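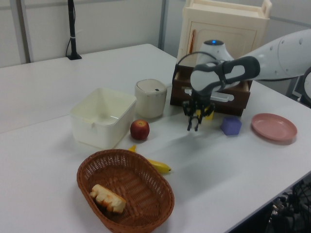

A white table with fruit and household things on it, and a small dark brown wooden box toward the back.

Wutcombe's Old Harbor Quarter Opens Its Back Lanes to Walkers

I've been to Wutcombe more times than I can remember and I had never once gone behind the fish market. There was a gate, it was shut, and I figured it led to somebody's bins. Well, the gate is open now! As of this month the town has joined up the old lanes between the harbor and the railroad station into one signed walking route, and I went down on the first morning to try it out.

The route is called the Ropeway (they made rope in the long sheds along here until the trade dried up) and it has 18 stops, each marked with a blue enamel plate set into the wall at knee height. Knee height is a funny choice. I walked straight past the first two and had to go back, and so did the couple in front of me. Once your eye gets used to looking down you start spotting them from a good way off.

I started at the station end, mainly for the coffee. The 8:15 from Disdale was packed, and plenty of us got off with the same folded map in hand. You can pick one up free at the station ticket window or at the bakery across the street, and the bakery is the better idea, because by the time I came back the ticket window had run out. They printed 2,000 for the opening and the woman at the window told me more were on the way.

The first stretch is the prettiest. You drop down Tallow Steps between two rows of narrow houses, all painted different colors, with washing strung across and pots of geraniums on every ledge, and then you turn a corner and there's the water. I stood there for longer than I meant to. A man was painting his front door green and a gray cat was sitting in his paint tray lid, and he just painted away and let it.

After that comes the part that used to be closed. Long Shed Lane runs dead straight behind the market for what feels like forever, with brick on one side and tarred boards on the other, and it smells of salt and diesel. Nine of the old sheds have been let to small businesses, and seven were open when I came through. I liked the place that mends accordions (I have no accordion, I stayed twenty minutes anyway) and the tiny print shop selling tide tables as posters. The secondhand bookstore is all sea stories and cookbooks. I bought one of each.

Lunch was at Maldonado, halfway down the lane, in what was once the tar store. It's got six tables and one long bench, and the menu is whatever came off the boats plus a very good bean stew. I had the stew with fried sardines on top and a glass of cold cider, and I'd go back tomorrow for the same thing. No reservations at lunch, so go before noon or be ready to lean on the wall outside with everyone else. They take cards, but the ice cream window next door does not.

Now, a few grumbles. The cobbles between stops 11 and 13 are rough, really rough, and I saw a dad give up and carry his stroller. There's a smoother way around by Chandler Street, but it isn't on the signs yet, only on the map in small print. The town website says better signs are going up before the end of October. Restrooms are at the station and at the harbor with nothing in between. And if you're coming by car, don't try to park on the quay in the morning, when the fish trucks need all of it. Use the lot by the football ground and walk in.

The last few stops take you out along the breakwater to the Clonia, the old harbor ferry, which has been tied up there being fixed for as long as I've known the place. She's open again as a little museum, and you can go down to the engine room and up to the wheelhouse, where kids can pull the cord for the horn. (They will all pull it. Bring patience.) The upper deck has benches and the best view in town, right back over the roofs to the hills. I ate my ice cream up there and got a bit sunburned.

The whole walk took me most of the day, but I dawdle. If you kept moving you could do it in two hours and still catch the lunchtime train back. I'd say give it the afternoon as well and stay until the boats come in, when the gulls go crazy and the market men start shouting to each other across the slip. I caught the 5:46 home with my shoes full of sand, though I never set foot on the beach.

The lanes are open from 8 in the morning until dusk every day and cost nothing. The ferry museum charges a small admission at the gangway and closes at 4. Trains from Disdale run every half hour, and the walk begins on the left as you leave the station, just past the bike racks. Dogs are fine on the lanes but not on the ferry.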